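# Notas del ponente: contenedores de objetos mezclados

Charla interna, Ruddock, 16 de mayo. Duración prevista: 9 minutos más preguntas.

## Diapositiva 1. Alcance

- Hablamos de bandejas con contenido heterogéneo: textil, menaje, aseo personal, material de embalaje.
- Quedan fuera los contenedores de referencia única. Los cubrió la sesión de abril.
- Definición de trabajo: un contenedor es "mezclado" si contiene al menos 2 familias de material sin separador físico entre ellas.
- Decirlo despacio. En Hastix usan "mezclado" para referencias distintas de una misma familia y las cifras no son comparables.

## Diapositiva 2. Geometría del contenedor

- Pared inclinada frente a pared recta. La inclinada pierde volumen útil en la base, pero los objetos pequeños se desplazan hacia el fondo y no quedan apoyados en vertical contra el lateral.
- Esquinas: el radio interior condiciona el acceso a piezas cilíndricas. Un rollo pegado a la pared es el caso más incómodo del catálogo.
- Color del fondo: el gris da contraste suficiente con casi todo. Falla con film transparente y con piezas metálicas mates.
- Desgaste: un fondo rayado no se sustituye por aspecto. Se sustituye si hay rebaba que enganche tejido.

## Diapositiva 3. Contenido tipo

Dejar la diapositiva en pantalla mientras se comentan las familias. No leer el listado entero.

El criterio de Udell ordena los objetos por comportamiento al apoyarse, no por uso doméstico. Rígido prismático, rígido irregular, cilíndrico, blando plano. Un cepillo de pelo cae en rígido irregular: la almohadilla de cerdas cede, el cuerpo no. Las cerdas hacia arriba son la orientación desfavorable. 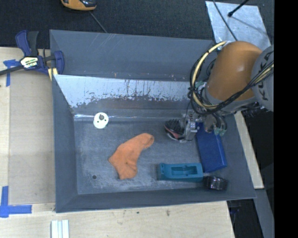

*Fig. 1. Contenedor gris con contenido mezclado: cepillo de pelo, caja azul, pieza de plástico verde azulado, rollo negro brillante y calcetín naranja.*

Puntos que conviene señalar sobre la figura:

- Calcetín extendido: ocupa mucha superficie y casi ninguna altura. En el recuento por área pesa más que la caja; en el recuento por volumen, prácticamente nada. De ahí que demos los dos valores.
- Rollo brillante: los reflejos alteran el contorno aparente. Medirlo siempre con calibre.
- Pieza con hueco rectangular en la cara superior: se registra por envolvente exterior. El hueco no se descuenta.

## Diapositiva 4. Densidad de llenado

- Límite recomendado: 70 % de la superficie del fondo, en una sola capa.
- Por encima de ese valor aparecen solapes y el textil acaba debajo de los rígidos.
- La distancia mínima entre piezas, aproximadamente 2 cm, es orientativa. No presentarla como requisito.
- Si preguntan por la segunda capa: Dredel la admite solo con textil arriba. Nosotros no tenemos datos propios.

## Diapositiva 5. Registro

- Una fila por objeto: familia, envolvente, orientación, contacto con pared (sí/no).
- Los calcetines se registran sueltos aunque lleguen emparejados.
- "Otros" no es una familia válida. Si algo no encaja, se deja en blanco y se comenta en la revisión.

## Preguntas previsibles

- *¿Por qué no pesar?* El peso no predice el solape. Se anota, pero no entra en el criterio.
- *¿Vale para cajas con tapa?* Sin tapa, sí. Con tapa hay que repetir la medida de altura.
- *¿Se publica la plantilla?* Está en la carpeta compartida, versión con las familias en columna. La antigua sigue allí, pendiente de borrar.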